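Okberg H2 Hand-Held Gripper

Hand-held parallel gripper with wrist camera mount, for recording manipulation tasks without an arm

Part number: OK-H2-3000
Status: in stock, ships in 7 working days
Supplied by Castier

Overview | Specification | In the box | Spares | Notes | Support

Overview

The Okberg H2 is a trigger-operated two-finger gripper held in one hand. The operator carries out a task directly, and the camera above the fingers records the workspace from the same position it would have on a robot wrist. The matching Okberg W2 end effector bolts to an arm flange and uses the same finger geometry, the same camera bracket and the same pads, so recordings made with the hand unit need no re-scaling before they are used with the arm unit.

The H2 replaces the H1. Handles are not interchangeable between the two. Pads are.

The gripper has no motor. Squeezing the trigger closes both fingers through a rack and pinion, and a return spring opens them. Finger position is read by a magnetic encoder on the pinion shaft and logged against the camera clock. There is no force sensor in the standard build. A version with a load cell behind the left finger is available to order; see Options.

Fingers and pads

Each finger is made of two parts: a black arm, which stays on the tool for its working life, and a black pad block, which is a wear part. The arm is a glass-filled nylon moulding. The pad block is fixed with two screws and can be changed at the bench with a 2 mm hex key. Left and right blocks are handed and marked L and R on the underside.

Two pad faces are offered. The smooth face is a cast polyurethane and suits glass, coated card and painted parts. The rough face has higher friction and is the one most customers order again. It sheds at the edges before it loses grip in the middle, and light fraying along the lower edge does not affect use. Change the pair when the face lifts from the block or when a test strip of card can be pulled out by hand at full trigger.

Change pads in pairs. A new pad opposite an old one closes off-centre, and the error shows up in the width log as a fixed offset that is tedious to remove later.

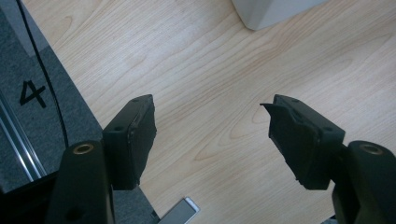 Pad wear is the main running cost of the H2 and should be budgeted for at the start of a recording programme. The rate depends on the surfaces worked on far more than on the number of cycles, with rough board and unglazed ceramic at the bad end and plastic film at the good end. Inspect both pads before each session with the fingers open over a plain, evenly lit surface; a pale wood-grain top like this one shows the outline of a black pad well, and the uneven lower edges can be judged from the camera view without taking the tool apart. Look also at the outer tips. A thin lip standing out past the block, as on the right-hand pad, should be trimmed flush with a sharp blade if it touches the opposite finger or catches on small parts. Do not pull it, as the tear will run along the face.

Camera view

The camera bracket holds the lens so that both pads sit in the lower half of the picture when the fingers are open. The view is wide, and cables, mats and nearby equipment will be recorded along with the task. Users who want a clean background should clear well beyond the working area. Users who want variety can leave things where they are.

The bracket has one fixed angle. An adjustable version was built during development and dropped, as it moved in use and each movement needed a fresh calibration. Customers who need another angle can order a bracket cut to drawing.

Matt black was chosen for the fingers to keep reflections out of the image. Shiny metal in the background can still upset automatic exposure. Lock exposure before recording if there are bare rails or polished fixtures near the work.

Specification

Grip type: parallel, two finger, mechanical trigger
Drive: rack and pinion, spring return
Width sensing: magnetic encoder on pinion shaft
Pad fixing: two screws per pad
Handle: right or left hand, one moulding
Data connection: single cable, locking plug at handle
Power: from the data cable
Arm-mounted equivalent: Okberg W2
Pad compatibility: H1, H2, W2
Warranty: 2 years on handle and arms, pads excluded

In the box

H2 hand unit with arms fitted
One pair of smooth pads, one pair of rough pads
Camera bracket (camera ordered separately)
Data cable
Hex key
Calibration card
Printed quick guide

Options

Load cell version, part OK-H2-LC. Adds a single-axis load cell behind the left finger. The hand unit is heavier with this fitted and the handle is slightly longer. Existing H2 units can be returned for conversion.

Wrist strap, part OK-ST. Recommended for sessions longer than an hour and for any work above shoulder height.

Bench stand, part OK-BS. Holds the tool level for calibration and pad changes.

Spares

OK-PR pair of rough pads
OK-PS pair of smooth pads
OK-SC pad screws, bag
OK-AR pair of arms
OK-SP return spring

Spare arms are sold as a pair only. After fitting new arms the zero position must be set again with the calibration card; the procedure takes a few minutes and is set out in section 7 of the manual.

Notes on use

Calibration. Set zero width with the pads lightly touching, not squeezed. The rough face compresses, and a zero taken at full trigger will read short for the rest of the session. Repeat after every pad change.

Cable. Run the data cable back along the forearm and fix it once above the elbow. A cable left to trail under the fingers will be picked up sooner or later. The locking plug holds well, and a hard snag will damage the socket before the plug lets go.

Cleaning. Wipe pads with a lint-free cloth and isopropyl alcohol. Do not soak them. Do not use acetone on the arms.

Speed. The encoder will follow any speed the hand can manage. The camera may not. Fast closing at low light gives blurred pads in the image and a width trace that appears to lead the picture. Add light or slow down.

Matching to the arm. When recordings are to be used with a W2, fit the same pad type to both tools. Smooth on one and rough on the other is the most common cause of dropped objects reported to us, and is simple to rule out before anything else is checked.

User report: Nilwood

Nilwood has used the H2 for tabletop sorting and kitting work and kindly sent us its running notes. The recording was planned and supervised by Xóchitl Lozano. Over the period covered, 2710 usable demonstrations were kept.

Her main complaint concerned the trigger. The return spring in early units was stiff, and operators with smaller hands shortened their sessions on account of it. A lighter spring has been fitted to all units since September and is supplied free of charge to owners of earlier ones. Quote the serial number when asking.

She also reported that one hand unit lost its zero during a session. The cause was a loose grub screw on the encoder magnet. The screw is now fixed with thread lock during assembly. Owners of units with serial numbers below 3000 should check it when next changing pads.

On pads, her notes say: "We order rough only. The smooth ones are still in the bag."

Known limits

The H2 is not sealed. Keep it away from liquids and fine powder. It is not rated for hot parts. It is not a lifting tool, and anything that cannot be held comfortably at arm's length should be handled some other way.

The finger arms are strong in the closing direction and much less so sideways. Prising with a fingertip will crack an arm near the root. Arms broken this way are easy to recognise and are not covered by warranty.

The clock on the hand unit drifts slightly when left connected for a full day. Restart it at midday, or use the sync pulse described in the manual.

Documents

H2 manual, revision 7
Pad replacement sheet
Drawing, camera bracket
Drawing, pad block, left and right
Log file format

Customers making their own pads may use the pad block drawing without charge. We ask that home-made pads are mentioned in any support request.

Ordering and support

Orders and quotations: Kristof Cuypers, Castier
Technical questions, firmware and log files: Vignesh Poduval, Okberg
Repairs and conversions: Hermenegildo Contreras, Okberg

Send tools for repair with the pads fitted and the data cable included. Faults are often in the cable, and a tool that arrives without one has to be tested with ours.

Page last revised Tuesday, January 28, 2020. Changes: spring note added, serial number range for grub screw check corrected, OK-SP added to spares.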